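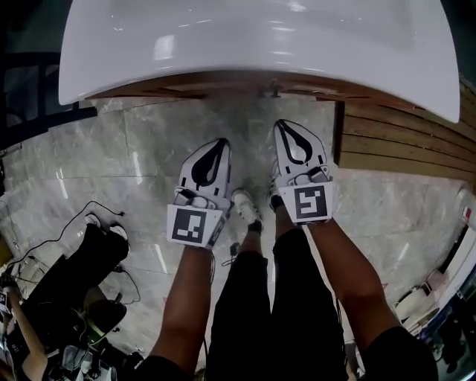
How often should a polished marble floor in a bathroom be sealed?

Once a year suits most family bathrooms, and every two years is enough for a guest bath. Test it first. Put a spoonful of water on a tile near the sink and leave it for 8 minutes. If the stone has darkened when you wipe it up, it is due for sealing.

Everyday cleaning

Sweep or dust mop before any water goes down. Grit scratches the polish faster than foot traffic does. Mop with warm water and a small squirt of pH-neutral cleaner, then dry with an old towel. Leave vinegar, lemon and most toilet bowl cleaners out of it. They etch marble, and an etch mark can't be washed off.

Grout lines

Mix baking soda and water to a thick paste, work it in with a soft toothbrush, rinse twice. Stubborn spots may need a second go the next day.

Oily stains

Hair oil and hand cream soak in. Cover the spot with a baking soda poultice, tape plastic wrap over it and leave it 26 hours or so.

Wood near the sink

Wipe drips off cabinet fronts the same day. On slatted doors, a dry paintbrush gets the dust out of the gaps. Check the underside of the counter twice a year for swelling or soft spots.

Sealer goes further than you expect. A 500 ml bottle did two coats on our small bath, with enough left over for the windowsill.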